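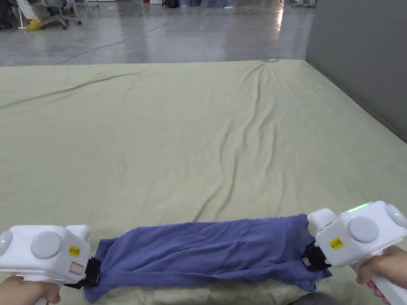 Vetness Cloth Folding is a collection of short clips and stills of household cloth being picked up, straightened and folded on soft surfaces. It was put together for people who study how cloth moves and creases, and for anyone who needs labelled pictures of half-folded laundry. A lot of the material sits in the awkward middle of the job. Blue cloth pulled out into a long bundle over a pale green sheet is a typical case: the sheet has long, soft wrinkles of its own, and the labels have to keep those apart from the creases in the cloth. We label such moments as "bundle" until at least two corners can be seen.

Contents

The current release, August 2020, has nearly 2,000 clips and 700 stills. Each clip covers one attempt at one item, from first touch to last. Attempts that went wrong are kept and marked "abandoned" – please don't filter them out without looking at a few first, as many are perfectly good up to the last fold.

Items are grouped as towel, garment or other. Where the annotator could not tell from the clip alone, the group is left blank. There are 94 separate items, all washed at least once before use. New cloth straight from the packet holds its shop creases and we left it out after an early trial in May.
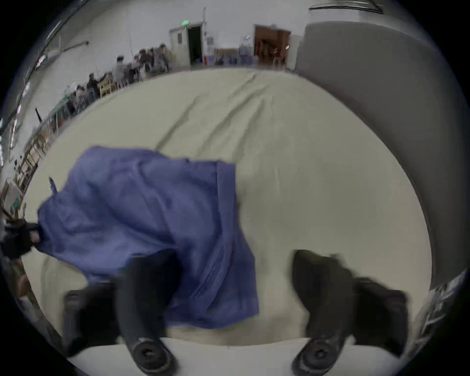 The surface underneath is recorded in its own column, with three values: sheet, tablecloth and padded. It matters more than we expected. A loose covering travels with the cloth when a corner is pulled, and the fold line ends up somewhere other than where it was meant to go. The columns "surface_moved" and "surface_creased" can both be true for the same clip.

Fold states

There are 19 fold states, listed with short definitions in states.txt. They run from "heap" to "finished". A towel folded in half counts as "half" even if the edges are a little out. If one edge overhangs by more than a hand's width, it goes down as "half, uneven". 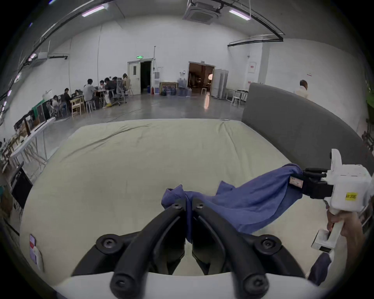
Does a care label count as part of the outline?

Only if it sticks out past the edge of the cloth. Labels lying flat are ignored, and so are loose threads.

Known problems

Blue cloth is over-represented. Fitted sheets are missing altogether, and socks were dropped after the first round. Some early clips start late, with the first corner already lifted; these have "late_start" set in clips.csv.

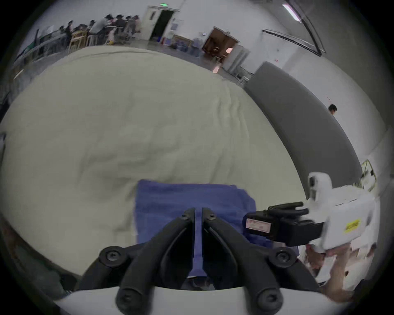 Padded surfaces have a problem of their own. A folded item sinks slightly into them, and the lower layers are hard to count from a low angle. Treat the "layers" column as a best guess for these clips. On the firmer surfaces it was checked twice.

Files

clips.csv – one row per clip, with item, surface and flags
stills.csv – one row per still, with fold state
states.txt – definitions of the fold states
changes.txt – what has changed between releases

Corrections

Labels are looked after by Pushpa Dwivedi. Send the clip number, the column and the value you think it should have. Corrections go into the next release and are listed in changes.txt.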